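Player Monitoring Notebook, Fusildale Rugby
Entry for August 2019

Purpose of this entry: to record the preseason testing of the senior squad and the academy intake, and to set out what is to be carried into the first block of league matches. Colleagues at Evutcombe have asked for the same layout as their own book, and it has been followed here as far as possible.

Testing was held over two mornings on the lower field. The senior squad completed the sprint, the repeated shuttle and the neck strength measures. The academy players completed the sprint and shuttle only. Neck strength for the academy group is deferred until the medical forms are in; three are still missing and the parents have been written to again.

Senior forwards were in better condition than at the January session. The front row in particular held their times through the last set of shuttles, where in January they had dropped off sharply after the fourth run. The back row results are harder to read. Two of the group had played a full match for Midtbø in the days before, and their scores should be marked as such in the master sheet and left out of the squad average.

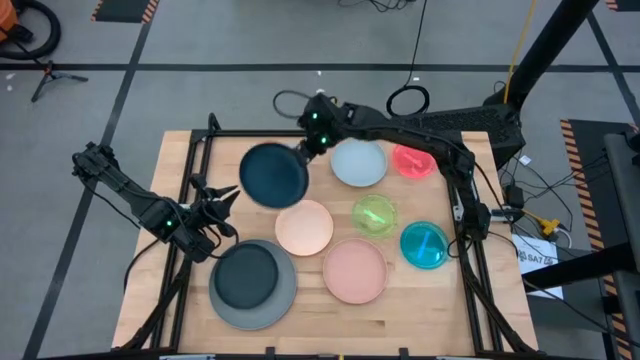 Page 276

Sprint gates. The gate at 20 meters failed to record on the second morning for the first group of backs. Those runs were repeated after a full rest. The repeats are entered in the normal column with an R beside them. Please do not delete the blank rows above them, as the sheet draws its numbering from those rows and the whole table shifts if they are removed.

Scrum machine. Loads were taken on the Tririco sled at the usual setting. The left pad reads lower than the right with no one on it, and this was also true last season. Njål Bakke has corrected the figures by hand and initialed each one. The sled should be checked before it is used for selection purposes. Until then the readings are suitable for comparing a player with himself and for nothing further.

Return to play. One center remains on the graded program following his concussion. He completed the noncontact stage without symptoms and has been cleared by the club doctor to begin controlled contact. He is not to be entered in any team list until the doctor has signed the final stage, whatever the position with numbers in midfield. The coaching staff have been told this in writing. 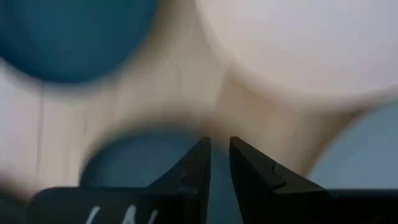

The hamstring group is now down to three players — two wings and a fullback. All are running at full speed in a straight line. Change of direction work has started for the fullback only. The wings will follow once they have finished the strength block, and they should be tested again on the same field and in the same boots.

Kicking load. The limit for the two fly halves stays at 60 place kicks per week, practice and warm-up included. Both went over it in the last week of preseason. Kicks taken after the session had ended were not being written down, and players have been reminded to report them to whoever is holding the clipboard.

Outstanding:
Neck strength, academy group.
Pad check on the sled.
Copy of the shuttle results to Evutcombe, with the Midtbø players marked.
Body mass for the second row, who left for the team meeting before they could be weighed.

Entered by N.B. and read back against the field sheets. One shuttle score for the reserve hooker could not be made out and has been left blank.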